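Last revised in April. Applies to all flats in the Kistby building that take heat from the shared plant. Terms used on the bill are given in the order in which they appear there.

# Heating and hot water: frequently asked questions

## How the system works

### Where does my heat come from?

Hot water is made in the plant room on the ground floor and pumped round the building in a closed loop. Each flat has a heat interface unit, usually shortened to HIU, fitted in the hall cupboard. The water in the building loop never enters your radiators or taps. It passes through one side of a plate heat exchanger and your own water passes through the other.

There are two heat exchangers in each HIU, one for the radiators and one for the taps. They work independently. A fault in one does not always affect the other, so please say which service is missing when you report a problem.

### Is there a boiler or a hot water tank in my flat?

No. Hot water is heated at the moment you open the tap. You cannot run out of it, but the flow is limited. If a bath and a shower are running together, expect the temperature at both to drop.

### Why does the tap run cold at first?

The pipe between the HIU and the tap holds water that has cooled since it was last used. In most flats this clears within 25 seconds. Kitchens at the far end of the longer flats take more time, as the pipe run is longer.

If the delay has become noticeably worse, check whether the keep-warm setting on the HIU has been switched off. It is under menu item 3 on the Geraghty units. With keep-warm off, the unit itself goes cold between uses and has to heat up before the water does.
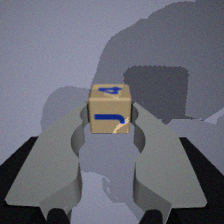 The keep-warm setting uses a small amount of heat all year, including in summer. Residents who are away for long periods may prefer to turn it off. It has no effect on the radiators.

### Can the building loop be turned off in summer?

It cannot, as it also supplies the taps. Radiator circuits in individual flats can be turned off at the room controller. The loop temperature is lowered outside the heating season, which cuts losses in the risers but leaves enough for hot water.

## Controls

### Which controller do I have?

Flats on the lower floors have the Vorkia wall controller with a dial. Flats above the third floor were fitted with the later version, which has buttons and a small screen. Both do the same job. The later version adds a holiday mode and a weekly schedule.

### What temperature should I set?

The controller accepts any setting from 9 degrees upwards. The lowest setting is frost protection and is suitable only for an empty flat. Turning the dial to maximum does not heat the room faster. The HIU delivers heat at the same rate until the set temperature is reached, then stops.

### Should I use the radiator valves or the controller?

Use both, for different purposes:

- The controller decides whether the flat as a whole calls for heat.
- The radiator valves limit individual rooms.
- The radiator in the room with the controller has no valve head and should be left fully open.

If a valve head is fitted to that last radiator, the two controls work against each other. The room never reaches the set temperature and the HIU keeps calling for heat.
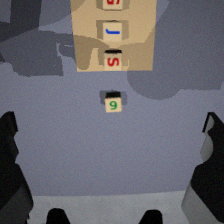
### The controller shows a flame symbol but the radiators are cold. What should I check?

1. Wait ten minutes. The valve in the HIU opens slowly.
2. Read the pressure gauge on the underside of the HIU. It should be between 1 and 2 bar.
3. If it is below 1 bar, the radiator circuit needs topping up. Do not do this yourself – the filling link is sealed and opening it affects the warranty.
4. Feel the two pipes at the top of the unit with care. If both are cold, the fault is in the building supply.

Give the pressure reading when you call. It often decides which parts the engineer brings.

## Metering and bills

### How is my heat measured?

A heat meter in the HIU records the volume of water passing through from the building loop and the difference in temperature between flow and return. It works out the energy used in kilowatt hours (kWh). The figure covers both heating and hot water, and the meter has no means of separating them.

### Who reads the meter?

Guromance reads all meters remotely and issues the bills. Readings are taken overnight at the end of each billing period. An estimated reading is marked with an E. Two estimates in a row normally mean that the meter has lost its connection, and a visit will be arranged.
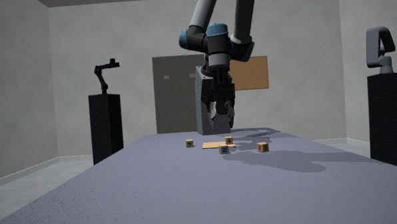

Estimates are based on the same period in the previous year. For a new resident with no earlier record, the average for flats of the same size is used until a true reading is available. Any difference is corrected on the next bill.

### What is the standing charge for?

It covers meter reading, billing, the yearly service of the HIU and upkeep of the plant. It is charged per day whether or not any heat is used. Heat lost from the pipes in the risers is included in the unit rate.

### Can I change supplier?

No. The heat network has a single supplier. Electricity is separate and you may change that supplier as you wish.

## Access and faults

### How often is the HIU serviced?

Once a year. The visit includes cleaning the strainer, checking both control valves and testing the safety valve. Please clear the cupboard to a depth of one metre in front of the unit. Stored items are the commonest cause of a missed service.

### What counts as an emergency?

Water escaping from the HIU or from any pipe feeding it. Close the two red-handled valves at the top of the unit by a quarter turn, then ring the fault line. Loss of heating alone is treated as urgent between October and April and as routine at other times.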